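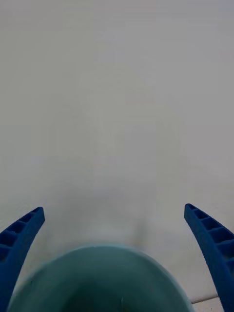
Can you bring your own food to a retreat weekend at Urnbridge? For breakfast and lunch, sure, and there's a shared kitchen in each lodge, but dinner on both nights is included and eaten together in the main hall.

OK so that was the question I got most after I mentioned I was going, and I promised a thread. Settle in, I have opinions about lodges now.

12 replies · 31 likes

Background for anyone new. Urnbridge is an old farm estate that got turned into a wellness-and-arts place, with a lake, a sauna, a bunch of lodges and a barn where they hold classes. I booked two nights in May with my friend Marleny Huaranga, who found it in the first place and then made me do all the paperwork.

Booking. The website shows you the Tallberg lodges first because they're the pretty ones by the water. They're also the farthest from everything! If you have a bad knee or a heavy suitcase, scroll down to the Escobar block, right behind the main hall. Same beds, smaller porch, way less walking.

We were in lodge 28, which is a Tallberg. I have a heavy suitcase. Learn from me.

4 replies · 19 likes

They do have a golf cart that'll run your bags down, but you have to ask at the desk and it stops at 6 p.m. We rolled in after seven. The path is gravel. Marleny had a backpack and was very cheerful about it.

Sleep: great. Really thick curtains, two blankets each, and so quiet I could hear the fridge. (I unplugged the fridge. Then I forgot and we lost a yogurt.)

If you're a light sleeper, ask for an upstairs room. The lodges hold up to six people and the downstairs bedroom shares a wall with the kitchen, so you'll hear every single cup of tea.

Classes. You get two included with a weekend stay and can add more for a fee. Sign-up opens the night before on a clipboard outside the barn, and the popular ones fill up by dinner. I wanted the pottery one and missed it by one name — Ákos Simon, whoever you are, I hope your bowl is beautiful.

9 replies · 44 likes

What I did get into was the slow stretching class with Rónán Keane, and I'd go back for that alone. He talks just enough. No music, no incense, no telling you to picture a waterfall. At the end he lets you lie there for what felt like half an hour and a man near the door snored all the way through it.

Second one was singing for people who don't sing. I was nervous and I stayed nervous, but we did learn a three-part round and performed it for the kitchen staff, who clapped politely and went back to the potatoes.

Someone asked about the sauna. It's by the lake, it's wood-fired, and it's included, but you book it in slots at the desk. Bring flip-flops. The dock boards are rough and the lake in May is COLD. I went in up to my shins and made a noise I'm not proud of.

6 replies · 22 likes

Food! Dinner is long tables, big dishes, pass it down. Night one was a bean stew with flatbread, night two was baked trout or a mushroom thing. I had the mushroom thing and then also some trout. Edgardo Panganiban runs the kitchen and comes out to ask about allergies himself, which Marleny (no nuts, ever) appreciated a lot.

Coffee is the weak spot. There's a machine in the hall and it tastes like a warm penny. We brought our own on the second morning from the little shop in the village, ten minutes by car.

Money, since three of you DM'd me. My half came to 407 dollars for two nights, dinners, two classes and the sauna. The extra class I didn't take would've been on top of that. Midweek is cheaper, and they told me at the desk that weekdays in early spring are when it's quietest.

15 replies · 58 likes

Getting there without a car is doable but a little fiddly. There's a Linier shuttle from the train station that you reserve ahead, and it only runs a couple of times in the afternoon. We drove, and it was around 123 miles door to door for us with one stop for pie.

Would I go back? Yes, in the fall, in the Escobar block, with my own coffee and a smaller bag. My brother-in-law Arnulfo Palomino wants to come for the drawing weekend, so I may end up there with family, and you'll hear about that too.

If you've stayed in one of the big group lodges up the hill, tell me what they're like. We only walked past.

8 replies · 27 likes

Last updated in May

Contact · © All rights reserved · Back to top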